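Meltomdale council wants you to steam your dinner

Meltomdale households will be asked to give up frying and boiling on weeknights under a plan the town council waved through on Tuesday evening, which promises lower power bills and says very little about how anyone worked them out.

The Steam First plan, drawn up with the kitchenware seller Stodumance, offers residents a discount coupon toward an electric steamer. The council claims a family that switches will save up to $237 a year. The four-page summary handed out at the meeting does not say what size of family, what they were cooking before, or what they pay for power now.

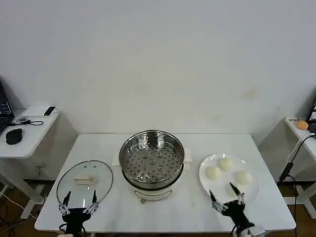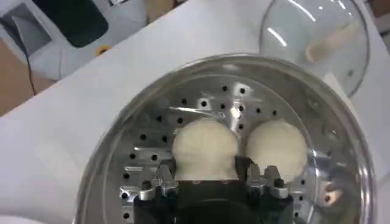

A steamer with a perforated tray, seen in both photos.

Nomvula Molefe told the meeting she had steamed vegetables for years and had never noticed it on her bill, which goes up every winter no matter what is for supper. She asked whether the savings had been checked by anyone who wasn't selling steamers. She was told a fuller report would follow, but no date was given.

The numbers that were shared don't help much. The plan rests on a survey of 395 homes in Meltomdale and neighboring Barnthorpe, of which 269 said they would "consider" cooking with steam more often. Considering is cheap. Plenty of people consider getting up earlier. The survey did not ask how many already had a steamer at the back of a cupboard, and that might have been the first thing to find out.

There is also the matter of the coupon. It takes 15 percent off, but only at Stodumance, and only on its own list of models. The council says other shops were free to apply. The owners of Matlala, the hardware store on the main street, say they first heard of the plan when a customer came in and asked if they took the coupon. They don't, and they would like to know where they were supposed to have applied.

Teresa Esteves, speaking for the council, said the deal costs taxpayers nothing and that the store is covering the printing. That may be true. It is also true that 1,359 coupons going out in the same envelope as the water bill is the kind of advertising most stores would be glad to pay for - and the postage, it was confirmed later in the evening, is coming from the town.

None of this makes steaming a bad idea. Cooking two or three things over one pot of water probably does use less power than running two burners and an oven. How much less depends on the pot, the food and whether the cook keeps lifting the lid to look. A few readings from a plug-in meter in a few real kitchens would settle a good part of it, and the council has not said it plans to take any.

Coupons are due to go out in March. They expire eight weeks later. The council will look at the plan again in the fall, when it says it will count how many coupons were used. It did not say it would look at anyone's power bill.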